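Two arms, one planner: left arm drifts while holding a handle when the right arm replans

Posted Saturday, June 8, 2019 in Motion Planning
Tags: dual-arm, collision-scene, perception, impedance

Boyang Yuan

We have two arms on one table, driven by a single Nodano planning node. The task: the left arm grips the bar handle on the side of a wooden cube box and holds it, then the right arm picks up a bread roll. Perception comes from one fixed camera through Lernine, which publishes object poses as a list.

The left arm closes on the handle without trouble. As soon as I request a plan for the right arm, the planner returns START_STATE_IN_COLLISION and names the box and the left gripper. If I remove the box from the collision scene, the plan succeeds, but then nothing stops the right arm from passing through it.
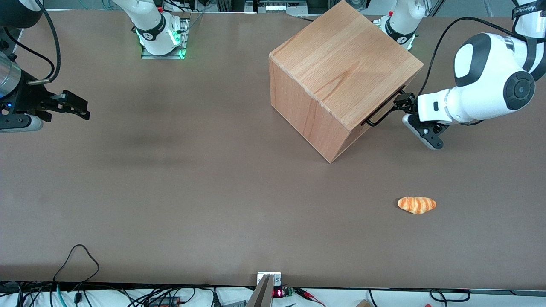 Both controllers run at 500 Hz. The scene is updated on every perception message. I tried shrinking the box model and it only moves the problem: with a smaller box the start state is valid, and a few plans later the right wrist goes too near a real corner.

Second symptom, possibly related. When the right arm replans, the left arm's commanded pose jumps slightly. I have the left arm in impedance mode, stiffness 400 N/m. Is the planner sending it a trajectory too?

Lutstead

Turn off collision checking for the left arm. Worked for me on a single-arm setup. Also check your camera calibration.

Alby McAlister

Please don't turn off checking for the whole arm. The planner would then ignore arm-to-arm contact, and that is the one check you need most here.

There are two separate faults.

1. The start state. Contact between the gripper and the handle is intended, so it has to be declared. After the grasp closes, attach the box to the left tool link and list both finger links and the gripper body as allowed touch links. The box stays in the scene at full size and the right arm still plans around it. Detach on release.

Attaching is not enough if Lernine keeps publishing the box. Each message adds it back as a free object with the default contact rules. Filter that object ID out of the scene update while it is attached. Keep the bread roll's ID passing through.

2. The jump. Your planning group is probably "both_arms". A plan for that group includes the left joints, held at the last measured state. In impedance mode the measured state differs from the setpoint by whatever the contact force is producing, so you overwrite the setpoint with the measurement. Plan with "right_arm" only and leave the left controller's reference alone.

To confirm, log commanded and measured left joint positions for 1,000 cycles across a replan. A step in the commanded values at the moment the new trajectory starts means it is the group.

Boyang Yuan

It was "both_arms". The step is in the log. Switched to "right_arm" and the commanded values are now flat.

Attach plus ID filter clears the start state error. I still get it on 2 of the saved scenes, where Lernine assigns the box a new ID after the right arm occludes it. I will match on class and position and post the filter when it is cleaned up.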